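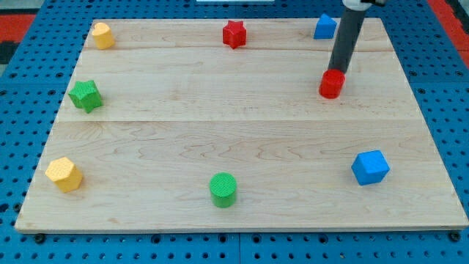
Posted by Radwa Bennani, Program Coordinator, Cherkaoui Family Center
June 2020

Families wanted for a study on play at home

The Cherkaoui Family Center in Stalville is looking for parents and guardians to take part in a study of how young children play at home. We want to learn what children choose to play with when no one has set up an activity for them, how long they stay with it, and how play fits around meals, naps, chores and a parent's work.

Most of what we know about play comes from preschools and from visits to our center. Home is different. Rooms are smaller, there may be a baby asleep next door, and the toys are often mixed in with everything else. We would like to hear from households of every kind, including families in apartments, families who share a home with grandparents, and families where the adults work nights.

Who can take part

You can sign up if you are the parent or legal guardian of a child between the ages of two and five, and the child lives with you at least 4 days a week. You need to be able to keep a short written diary in English, French or Arabic. If you would prefer to give your entries by phone, tell us when you apply and we will set that up.

Children with disabilities or speech delays are welcome in the study. Twins and siblings may both take part, but we ask for a separate diary for each child.

You do not need to own any particular toys. Blocks, pots, cardboard boxes, dolls, sticks from the yard and couch cushions all count. Please do not buy anything for the study.

What you will do

The study runs for 10 weeks. At the start you will have a phone call with a member of our team, who will ask about your household, your child's usual day and where in the home your child tends to play. The call takes roughly 40 minutes.

After that you will fill in one diary page a week. Each page covers a single play period of your choosing. You write down when it started and ended, what the child used, who else was in the room, and what brought it to a close. Spelling and neat handwriting do not matter. If your child was sick or you were away, write that on the page and send it in anyway.

Halfway through, we will mail you a second, shorter set of questions about sharing and tidying up. There is a final phone call at the end.

We will not visit your home. We do not ask for photographs or video of your child, and we ask that you not send any.

Payment

Each household that completes the study receives a $120 gift card. Households that stop early are paid for the pages they have sent in. You can leave at any point without giving a reason.

Diary books and stamped envelopes are sent to you free of charge. If you would rather type your pages, you can use the online form, which works on most phones.

Your information

Names and addresses are kept apart from the diaries. Each family is given a number, and only that number appears on the pages our readers see. Diaries will be stored in a locked cabinet at the center and destroyed once the report is finished. We expect to have a summary ready in January, and every family in the study will get a copy by mail.

Diary readers also needed

We have paid, part-time work for 4 diary readers. Readers go through the pages as they arrive, mark them using our coding guide and enter the results in a spreadsheet. The work is done from home. Training is by phone and is paid at the same rate, $17 an hour, for up to eight hours a week.

Readers should be comfortable with other people's handwriting and able to keep what they read private. Experience in child care, teaching or library work is helpful. We especially need people who read Arabic or French. Readers may not have a child in the study.

How to apply

Families should call the center at extension 2166 and leave a name, a phone number, the child's age and a good time to call back. We return calls in the late morning and early evening. You can also write to Play Study, Cherkaoui Family Center, 1498 Drirnomar Avenue, Stalville.

People applying for reader work should send a one-page letter and the names of two references to Kenza Amrani at the same address. Please state which languages you read and how many hours a week you can give.

The building is closed to visitors for now, so please do not bring forms to the front desk. Mail is picked up daily.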